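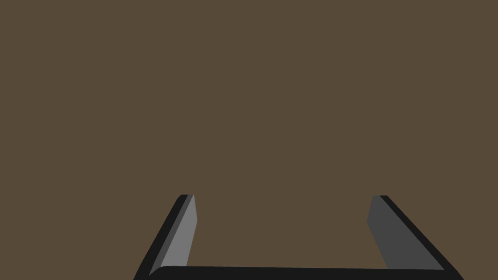
Slide 1 -- plain brown.

SPEAKER NOTES -- "Brown Ground: what bare soil costs you over a winter"
Nindance growers' evening, Thursday, July 19, 2018
20 min slot, then questions. Don't run over, the seed swap is right after.

OPENING

Wait for the back rows. Check mic.

Hi, thanks for coming in, I know it's hay weather.

Start with the color. Brown. Most of us grew up thinking a clean brown field in fall was a job well done. Neat, no weeds, ready for spring. I did too. My first four years at the Prastley plot I turned everything over in October and stood at the gate feeling good about it.

Ask for hands: who still digs or tills in the fall? (Do not tease them. Half the room probably.)

Say what the talk is -- cover crops on small ground. Beds, market gardens, an acre or two. Not big acreage, I don't farm big acreage and can't tell you anything useful about it.

SLIDE 2 -- rain on bare ground

Drop hits bare soil, breaks the crumbs apart, fine stuff washes into the gaps. Dries into a crust. You've all seen the crust. Carrots can't push through it.

Then slope. Even a little slope. Tell the story about the path at Prastley, how I was shoveling the same dirt off it every March and putting it back on the beds. Took me three years to ask where it was coming from.

Wind too but we don't get it as bad down here. Skip if short.

Also the nitrogen. Whatever the beans and compost left behind is sitting there in fall with no roots to grab it. Rain takes it down out of reach. You paid for that.

SLIDE 3 -- the plot

Quick facts so people can compare with their own:
- 2130 square feet in beds, the rest is paths and the shed
- clay loam, heavier at the bottom end
- gets wet in February and stays wet
- deer, yes

Split it down the middle. One half covered every winter, other half left the old way. NOT a proper trial. Say that out loud. No repeats, and the low half is wetter anyway. One gardener with a notebook.

SLIDE 4 -- what I sowed

Winter rye. Cheap, comes up in anything, comes up when it's nearly too late. Downside is it doesn't want to die. More on that in a minute.

Crimson clover. Pretty. Needs to go in earlier than you think, I lost one whole sowing by waiting for the squash to finish. Sow it under the squash instead. Scatter, water once, walk away.

Oats. My pick for beginners. Hard frost kills them, lie down flat, you plant through the mulch in spring. If you only remember one thing from tonight it's oats.

Hairy vetch -- good nitrogen, but it climbs and it tangles and it will reseed if you blink. I don't grow it now. Some people here love it, fine, let them say so in questions.

Kuvum mix -- this is the one the co-op bags up, rye plus peas plus a bit of radish. I get asked about it every time. I've used it two seasons. Works fine. Radish was a bit thin the second year. I don't get anything for saying so.

SLIDE 5 -- dates

People always want dates. Give them, but say watch your own frost.

Clover: late August, first week of Septmber at the outside.
Oats: early to mid September. They need size on them before the frost.
Rye: up till end of October, I've gotten away with later.

No bed free? Sow between the rows. Rake it in with your fingers around the kale. Kale doesn't care.

Seed rate on the back of the handout. Go heavier than the bag says if you're just throwing it by hand. Birds take a share.

SLIDE 6 -- killing it

This is where folks quit. Slow down here.

Rye at knee height: too tall for a hand mower, don't try it, I broke a belt. Cut it at ankle height in early April or wait till it flowers and crimp it down. In between is misery. It just grows back.

Tarp method. Cut low, lay a black tarp, weight the edges, leave it. Three weeks if it's warm, more like five if it's not. Pull it off and the worms have done most of the work.

Tarp size: mine covers one bed and I move it along. Old silage sheet off Nigatu Farm Supply, they sell the torn ends cheap if you ask at the counter. Nothing wrong with a torn one, fold it over.

Digging in: ok but wait two or three weeks before you put small seed in. Rye holds back germination. Transplants don't mind so much. Lettuce seed minds a lot, ask me how I know.

Slugs -- somebody will bring up slugs. Yes there are more slugs under mulch. First spring was bad. I clear a hand's width round each transplant and put the mulch back once it's got going. Better since I started doing that. Still get some.

SLIDE 7 -- what changed

Careful here, don't oversell.

Covered half, things I noticed:
- can get a fork in earlier, soil falls off the tines
- less weeding in May, a lot less chickweed
- path stays clear, hardly any dirt to shovel
- tomatoes looked the same both sides. Be straight about it
- onions better on the covered side two years of three

Weighed the potatoes last year for once. Covered half gave 1361 pounds for the season, counting all the plantings. Other half less but I mixed up two crates so I'm not giving the second number. (They'll laugh. Fine.)

Hmm, also the smell. Covered side smells like woods when you open it up. Can't measure it. Say it anyway.

SLIDE 8 -- cost

Seed came to $11 a bed the first year becuase I bought small bags. Far cheaper if you split a sack with neighbors. Nindance people already do a shared potato order, could tack this onto it. Sign-up sheet is by the coffee. MENTION THE SHEET.

Time: one afternoon sowing, one afternoon cutting, plus moving the tarp. Against that, no fall digging. My back likes it.

SLIDE 9 -- if you do just one bed

Pick the bed that empties first. Garlic bed or early potatoes.
Rake off the trash.
Oats, mid September, thick.
Water if it's dry. One good soak.
Leave it alone till spring.
Don't cover the whole place the first year. You'll get the timing wrong on something, want it to be one bed and not all of them.

What about raised beds? Same thing. Dry out faster so water twice.

What about containers? No. Put the pot under the eave and forget about it.

QUESTIONS -- likely ones

Chickens on the cover crop? Yes, late winter, short visits, they'll scratch it to mud otherwise.

Can I eat it? Pea tips from the mix yes, nice in a salad. Radish tops if you're hungry.

Just use leaves? Leaves are good. Leaves are free. No living roots in there but still miles ahead of bare. If leaves are what you've got use leaves.

Cardboard? Works, blows around. Take the tape off first.

Does it bring mice? Had voles in the thick rye one winter. Cut it shorter by the shed now.

Organic seed? Co-op has it some years. Call ahead, they run out by August.

BEFORE I GO

Handouts -- front table, take two.
Sheet by the coffee again.
Plot is open Saturday morning, park on the Prastley side and not in the lane, the bus can't get round.
Bring back the clicker!! it belongs to the library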